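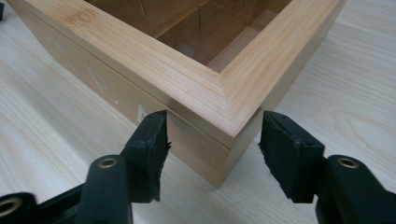 Figure 1. Corner of the wooden box, lid closed, showing the mitre and the clear panel.

Home Projects Student work Workshop Contact
Search this site Enter keyword Go

Storage Box Study: Final Report
Design and Materials, Clelten College
20 September 2026

1. Purpose
The project looked at how small lidded boxes are put together and whether the same build could be repeated in our workshop. We started in April with a box from the Bonden shelf, shown in Figure 1, and kept to that one style so the results could be compared.

2. The box
The lid is a light wood border around a clear panel, either glass or acrylic. The border pieces meet at a mitre and their edges are slightly rounded. The grain runs along the length of each rail. On the front the grain is vertical and quite faint. A thin dark line shows where the lid meets the body.

The inside looks much darker through the panel – a warm brown. A divider wall runs across the compartment, and there are two thin upright pins or rods. We could not agree on what the pins are for, so our copy left them out.

3. Our copy
We cut the lid rails to 200 mm on the Pruvost mitre saw. The first set left a gap at two corners. We reset the fence, cut again and glued with a band clamp overnight. Rounding the edges by hand with fine paper took longer than the cutting.

For the panel we used acrylic from Grandero. It sat in a groove with no glue, so it can be replaced if it scratches.

4. User survey
We asked 72 students to compare a clear lid with a solid one, and 71 gave a usable answer. Most preferred the clear lid for small parts. Several said that reflections made it hard to see in under the workshop lights.

5. Still to do
The divider in our copy is loose at one end and needs a deeper slot. The lid also sits slightly proud at the back left corner – this will be planed before the box is handed in.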